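5 Connecting Mokus to a database server

Before you start, ask your administrator for the server address, the port and a user name with read rights. In this guide the server is called Idholm and the port is 591.

1. Open the Services panel and choose New Connection.
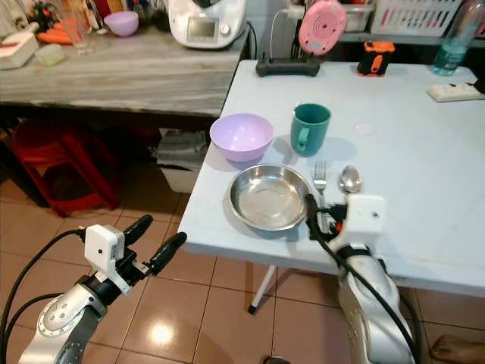
2. Select the driver from the list. If the driver is missing, copy its file into the folder "drivers" and restart Mokus.

3. Type the address and the port, then press Test.

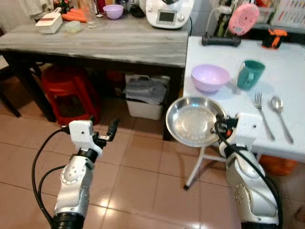
Shallow round metal pan held by the rim.

Note: The test stops after 25 seconds. On a slow network you can set a longer time under Options – Network.

4. Enter the user name and password. Do not tick "Remember password" on a shared computer. 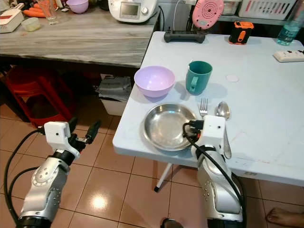
5. Choose the schema and press Finish. The tables are now shown under the connection name.

Caution: Mokus saves changed rows at once. Turn off Auto-commit before you edit any table which other people use.

If the connection is refused 3 times, the account is locked – write to Iolanda Evangelista at Fendilbridge to have it opened again.
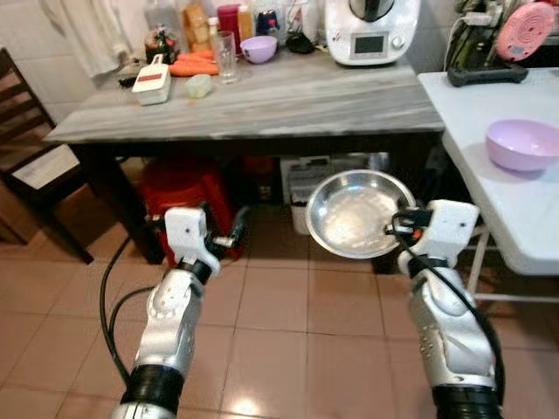
Gripper with steel plate, kitchen with tiled floor.

To remove a connection, right-click its name and choose Delete. The data on the server is not changed.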